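How to Sort Out a Workbench Drawer That Has Gotten Away From You

Every winter, usually in December when it's too cold to do anything fun in the garage, I pull out one drawer of my workbench and put it right. Just one! I used to try the whole bench in a weekend and I'd end up with everything I own on the floor and nowhere to stand, so please learn from me and start small.

You'll need a clear surface, a damp rag, a few open bins or trays, a marker and some masking tape. Give yourself an afternoon and put the radio on.

Step 1. Empty the drawer completely. I know it's tempting to leave the heavy stuff in the back corner, but that's exactly where the dried-up glue lives. Vacuum the drawer and wipe it down while it's empty.

Step 2. Make big piles first. Fasteners, cutting things, measuring things, leftover stock, and mysteries. Don't stop to sort screws by length yet (I have lost entire evenings this way). If a thing doesn't have a pile after a few seconds of thinking, it's a mystery.

Step 3. Cut down the sandpaper. Mine had turned into one curled-up wad, and I kept a folder each for 80 and 400 grit, plus one for whatever falls in between. Store it flat under something heavy and it will behave itself.

Step 4. Put the leftover stock in bins. Offcuts and short lengths are the hardest things to be firm about, because every one of them might be perfect someday. My neighbor Kwabena Asamoah taught me to keep only what fits in the bin I've already got, and when it's full, something has to go before anything new comes in.

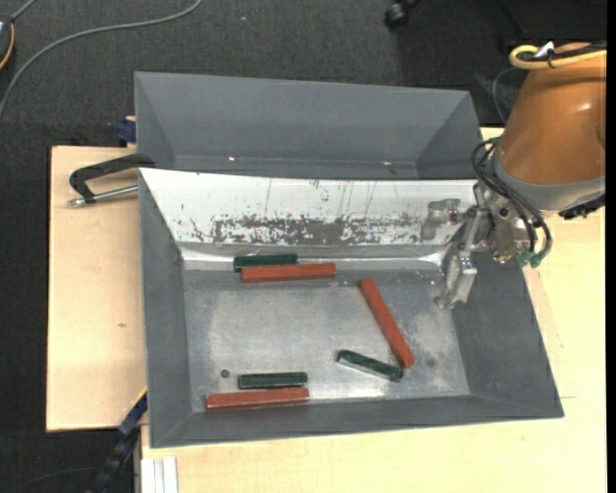 Step 5. Label the front of everything with masking tape. Fancy labels are lovely, but you'll change your mind in 2 months and tape peels right off.

Step 6. Load the drawer again with the things you reach for most at the front. For me that's the tape measure, pencils and the good square. The mysteries go in a box on the shelf, and if I haven't gone looking for one by next December, out it goes.

If your drawer sticks once it's full again, rub a bit of candle wax along the runners and slide it in and out a few times.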